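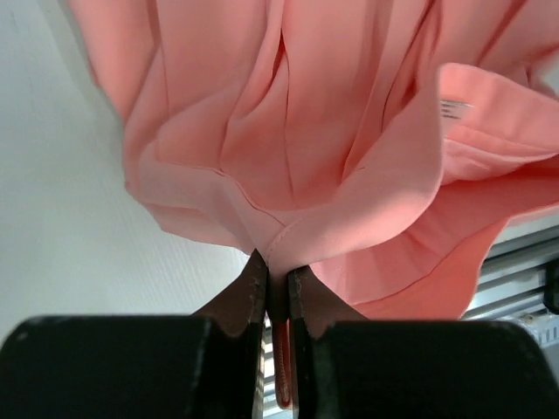
How do you get old foundation out of a makeup sponge? Work a little plain bar soap into it under lukewarm water, squeeze, and keep going until the water runs clear. Bar soap does better than the liquid kind because you can rub the sponge right against it, and a stubborn spot around the tip usually gives up on the second pass.

I keep a cheap white bar by the bathroom sink for nothing else, in a little Zastemero dish with slots in the bottom so it doesn't turn to mush. Once a week is enough if you only wear makeup to work. If you wear it every day (I do, I'm afraid!) then twice a week is kinder to your skin.

Brushes are a bit fussier. Wet only the bristles and hold the handle higher than the head the whole time, so water can't creep up into the metal collar and loosen the glue. For a big wash I stir a small squirt of baby shampoo into 500 ml of lukewarm water, which will do 4 face brushes and a few little eye ones before it needs changing. Swirl each one in your palm, rinse, press it in a towel, then shape it back with your fingers. Lay them flat with the heads hanging over the edge of the counter and leave them overnight — mine go down at 9 p.m. and the fluffy powder brush is still the last one ready in the morning.
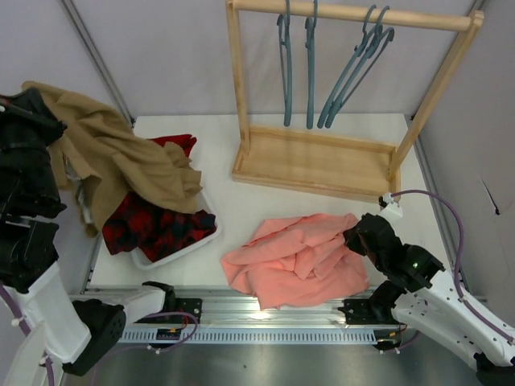

One reader wrote in to say that her Nassar powder brush went stiff as a broom on baby shampoo, and that a second rinse with a teaspoon of white vinegar in 200 ml of water brought it back. I tried it on an old Gaven blush brush and the bristles did feel softer, though you'll want to rinse again afterward or your cheeks will smell like salad.

A few odds and ends while I'm at it. A cracked pressed blush can be crushed fine, dampened with a few drops of rubbing alcohol and pressed flat with a spoon wrapped in a bit of plastic. Let it sit open until the smell is gone. Makeup pencils that crumble when you sharpen them want ten minutes in the freezer first. And wipe out the sharpener too, with a cotton swab — I forgot mine for most of a year, and it was not pretty in there.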